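Home Laundry Kitchen Storage Search
Search tips Go
Last updated 9 Sep 2024

I fold on the bed, always have. It's the only flat spot in my place that's big enough, and the pile goes at the far end so I'm not reaching over it (jeans are easy, I do those half asleep). Strappy nightgowns are what used to get me! 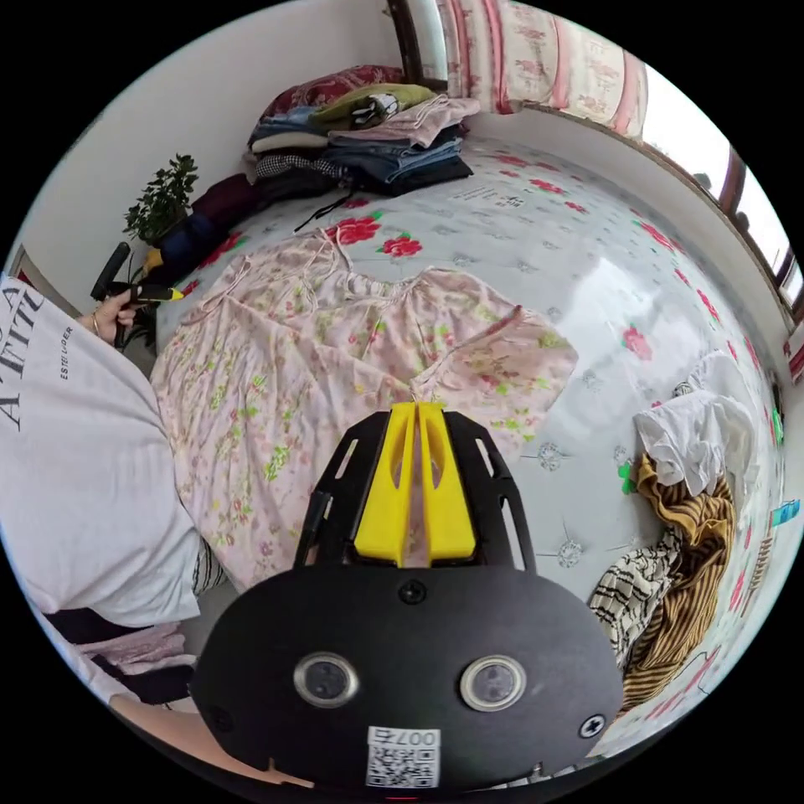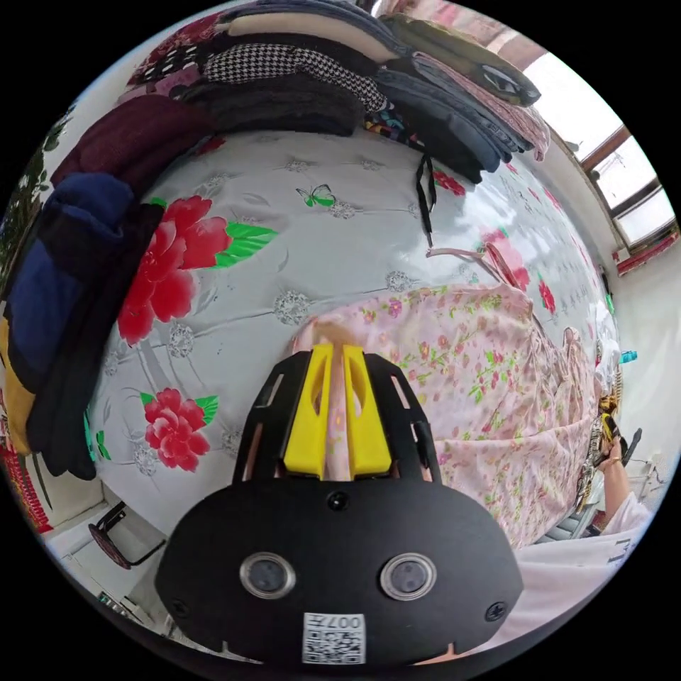
Zilside
Writer and chief folder, Hasteo home tips

Spread the nightgown out flat first and smooth it from the middle. Tuck both straps down onto the front, bring the sides in, then fold up from the hem in thirds. Thin cotton slides around, so pinch a bit of the fabric and ease it over slowly – no yanking on the straps. I keep mine on top of the stack, under nothing heavy, and they come out of the drawer looking pretty decent.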